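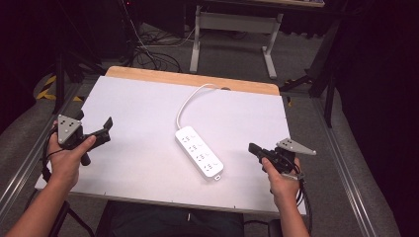 Kultard Hand Pair
Demonstration grippers for chore training
Sold by Bastura

The Kultard Hand Pair is a set of 3 parts: a left gripper, a right gripper, and a hub that both cables plug into. A person holds one in each hand and does a job the way the robot will have to do it, with two fingers per side and nothing else. The recordings are then used to train a two-arm robot.

Is it ready for chores?

For some of them. Customers ask us this before they ask about price, so we keep the answer on this page and update it when it changes.

Working now, on a fixed table with good light: putting parts in trays, folding hand towels, wiping a flat surface, moving cups from a rack to a shelf.

Working part of the time: anything with a cord. Power strips, chargers and extension leads are still hard. The body of a power strip is easy to pick up, but the cord pulls back, and pushing a plug into a socket takes more force than most policies have learned to use. Expect to record many more demonstrations for a cord job than for a tray job. One of our test sets for plugging in and coiling runs to 928 demonstrations and we would not call the result finished.

Not working: laundry from a full basket, dishes with food on them, and any room the robot has not been trained in. We do not sell the Hand Pair for unattended home use.

What it is like to use

Yi-chun Wei runs packing trials at Mercado and has had a set since August. "New people try to turn their wrists too far. Give them a morning. After that the recordings are clean enough to keep. We got trays going on the line. We tried tying bags and gave up for now."

Specifications

Weight, each gripper: 460 g
Grip: parallel, two fingers, trigger operated
Recording time: up to 34 minutes per session before the hub needs to save
Connection: wired, one cable per gripper
Handedness: left and right units are not interchangeable

Before you order

You need a clear table and a computer that meets the hub requirements. A plain, light work surface helps. Keep both cables behind your forearms and off the work area.

The Hand Pair works with Dranitard arms without an adapter. For other arms, send the model number to Obadia Nyaga in technical sales and he will check the finger geometry against it. Replacement finger pads are listed under Spares.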